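Ticket 865 - bin cell, picks stalling at the back slope
Opened by: Itsuki Sekiguchi
Status: open, waiting on parts
Cell: Jestham, bin 3

9:40 Arm stops mid pick, protective stop, always on the side by the slope. Restarted, same again after 3 picks. Log says force limit on Z. No fault on gripper itself.

10:15 Checked the divider panel. Surface badly scratched, tape along bottom seam all crinkled. Suspect fingertip catches the tape edge when it goes low. Clamps on rim are tight, left them alone.

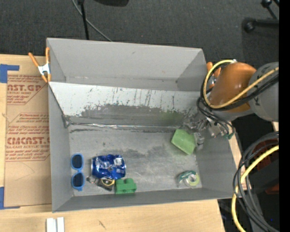
Bin 3, arm over right wall. Note seam tape and wear on slope.

10:50 Nanami asked if its the cable loop pulling on the wrist. Jogged J6 both ways by hand, no tug that I can feel. Not ruling it out tho.

11:30 Raised min pick height on the slope side only. Ran it again, over 498 picks, one stop. Better, not fixed. Flat items near the seam now get skipped.

To do
- strip old tape, clean seam, retape flat (Katsuhiko has the roll)
- new divider panel, asked Oshima for a qoute
- put pick height back after, DON'T forget
- recheck cable slack with arm at full reach

Kazuhiro pls keep this open till panel is in.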